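Leave the Street Dark, Please

Marnen wants 50 new streetlights by September. I want maybe none.

OK not none. But hear me out before you write in.

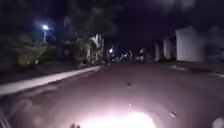 3 min read

I walk after dinner. Always have. And what I like about this town at 10 p.m. is that it's dim. You hear the hedges. You get stars, some nights. The plan, as Tamer Rizk laid it out at the library, swaps all that for white LEDs on every block. For safety, he says. Fine. Whose? He had one slide on crashes and 20 on the fixtures.

Brighter isn't the same as seeing better. Anyone who's walked toward a bare white bulb knows this – you squint, and the shadows next to it go solid black. My neighbor Ayanda Mkhize has the new kind outside her bedroom on Engelbrecht already. She bought blackout curtains. Then thicker ones. 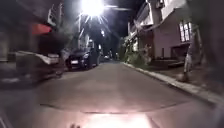 And the money. Each pole runs $746 a year to power and maintain, per the handout, wich most people left on thier chairs. Crosswalk paint is cheaper. So is trimming the trees around the lights we've got.

So: warm bulbs, shields on top, dimmed after midnight. Put them at the corners and the bus stop, where folks do need them. Leave the side streets be.

The petition has 501 names. It's at the library desk until they vote.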